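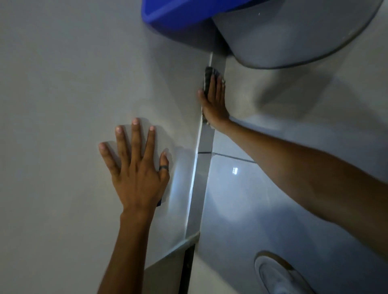

Left hand flat on the wall, right hand on the trim strip with the cloth.

Kun: working rules for cleaning robots in small washrooms
Progress report to the Kultum fund
Prepared by Dima Twal for Maya Majali, 7 May 2026

Where we are

Draft 4 of the rules is finished, and it is so much better than draft 3 that I'd ask you to recycle the old one. When we last reported, we had a long list of things a robot must never do in a washroom and very little about how it should do the work. The balance is different now. Most of the draft describes good practice for contact cleaning: how to approach a surface, how hard to press, when to stop, and what to write down afterward.

The biggest step forward came from going back to hand cleaning and looking at it slowly. We had been writing about "wiping a surface" as if it were one action. Watch a person clean a corner and there are at least two jobs going on, because the hand without the cloth is working too. It braces, it feels for the edge, it keeps the body steady while the other arm reaches. Our old text had a single sentence for the second arm (keep it clear of the work area), and that sentence is gone. I'm very happy to see the back of it!

What has changed in the rules

Bracing contact. A two-armed robot may now rest its free hand on a wall or panel while the other hand cleans. The brace has to be on a flat, fixed surface, it has to be open-handed, and its force is logged separately from the cleaning force. A brace on a fixture, a hose, a door or anything hinged is not allowed.

Edges and strips. Trim, corner profiles and skirting get their own section. They were lumped in with walls before, which made no sense, as a wall forgives a little too much pressure and a thin profile may not. The rule asks for travel along the length of the strip, with a soft cloth, and a check for raised ends before the first pass.

Tight spots. Anything cleaned directly beneath a mounted object now counts as a tight spot. The robot slows down, keeps the wrist inside the limits set for that room, and doesn't lift against the object overhead. We argued about this one for a good while. Fastwood, who are trying the rules on their own machine, wanted a fixed clearance. We settled on a limit set room by room during the first walk-through, and they have since told us it's easier to live with than they expected.
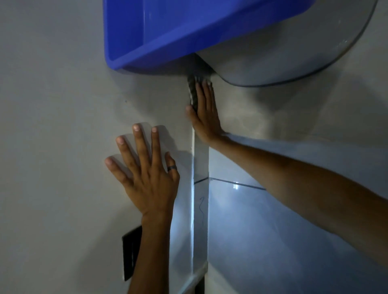 Close work under the blue container and the metal fitting, with both hands on the wall.

Cloth handling. One cloth, one zone. A cloth that has been used near a toilet base doesn't go back up to a wall, and the robot has to be able to show from its log that it didn't. This is ordinary practice for people who clean for a living, and it's high time the machines were held to it.

Glossy floors and clear panels. Reflections and see-through plastic both cause trouble for depth sensing, so a room with either is marked as such on the room card. On a marked room the first contact with each surface is made at low speed, every visit. Fastwood asked whether a robot that knows the room could skip this. Our answer for now is no.

Trials in Stasinberg

The trial rooms in Stasinberg are open and in use. Fastwood's machine has made some 400 cleaning passes under draft 4, all of them logged in the new format. I would love to give you a pass rate, but we haven't finished reading the logs and I don't want to quote half a result. What I can say is that the logs are readable. Someone who had never seen the machine was able to follow one from start to finish and tell us which surfaces had been cleaned and where the brace hand had been. That was one of the promises in our original application, so it was a good afternoon.

Less good: the section on stopping is still too vague. It says the robot should stop when a person "comes near," and five readers gave us five different ideas of what near means in a room that small. Maya, you flagged this in your comments on draft 3 and you were right. The rewrite is under way, and it will use the doorway as the line.

Money

We are within budget. We'd like to move 1500 from travel to consumables, mainly cloths and replacement trim for the wear tests. The total stays the same. Please let me know if this needs a form.

Next

The stopping section goes out to readers first, then the room card template, which needs a plainer layout. We plan to have draft 5 with you in July, together with the full reading of the Stasinberg logs. If you can visit before then, please do. The rules make a lot more sense when you're standing next to the sink with a cloth in your hand.

Dima Twal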